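Vorbridge coach crash: firm had been told to take vehicle off the road

I've been going back and forth to Vorbridge since the coach went over on the Tindall road, and yesterday we finally got some proper answers out of the inspectors. They're not pretty.

The 52-seater that tipped onto its side on the long bend below the reservoir had a braking fault that was written up weeks before the crash. The operator, Westico Coaches, was told to keep it in the yard until the rear brakes had been sorted out. It was back out on hire inside a fortnight, and as far as the inspectors can find there's no paperwork to show the work was ever done.

Two people died, as most of you will know by now, and a good many more were hurt. Three are still in hospital, though I'm told one of them is hoping to be home by the end of the week, so fingers crossed there.

I sat through the whole briefing in the upstairs room at the town hall (no air, windows painted shut, everybody fanning themselves with the handout) and it was the bit about the tyres that made people sit up. One of the back pair was a different size from its neighbour. I'm no mechanic, but the chap next to me drives lorries for a living and he let out a long whistle when they read that out.

The coach was on its way back from the Foltano works, where it had dropped off the early shift, and was picking up families for the lido on the return leg. It came down the hill at a fair lick, clipped the verge, crossed both lanes and went over by the farm gate. The police say no other vehicle was involved. They also say the driver did hold the right licence and had been behind the wheel for less than 90 minutes, which knocks on the head a rumour I must have heard in every shop in town.

Westico wouldn't talk to me on the phone. I did get an email, four lines long, saying the company was "helping with all enquiries" and that its thoughts were with the families. I asked whether its other coaches were still running and didn't hear back - but I stood at the bus station for an hour afterwards and watched one pull in and load up.

The road itself is going to be looked at too. Nearly 800 people have signed a petition asking for a lower limit on the bend and a proper barrier along the drop, and I'd be amazed if that number doesn't climb. People who live along there have been grumbling about it for donkey's years. One woman told me she's had three cars through her hedge and has stopped bothering to replant it. The county says it'll put up temporary signs 200 yards either side of the bend while it makes up its mind, and it wants a report on the barrier by August.

As for what comes next, the inspectors have passed their file to the police, and it's up to them whether anybody gets charged. Westico's operating licence is up for a hearing as well, and that one's open to the public, so I'll be there with my sandwiches. An inquest has been opened and adjourned.

If you were on the coach, or stopped to help, or you've ever worked in the Westico yard, I'd love to hear from you, and I won't use your name unless you want me to. There's also a collection tin for the families on the counter at the post office and another at the lido café, and both were filling up nicely when I went past!

The Tindall road has reopened in both directions, but expect it to be slow going at school run time.
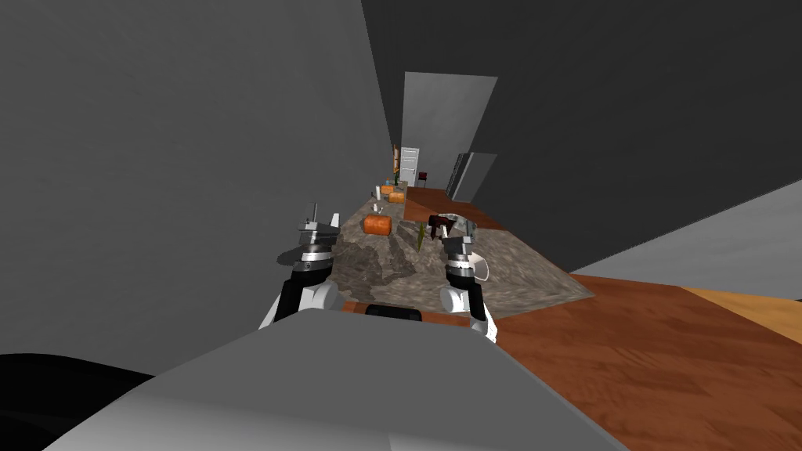
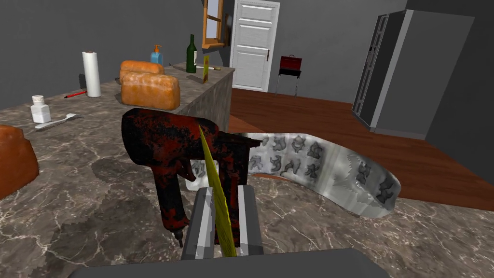
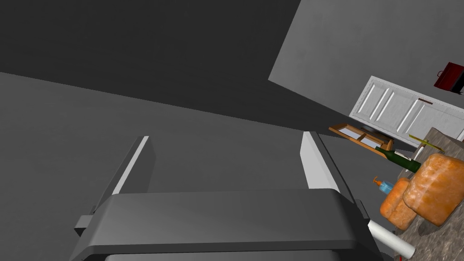 Words: Gemma Horrocks
7 July 2021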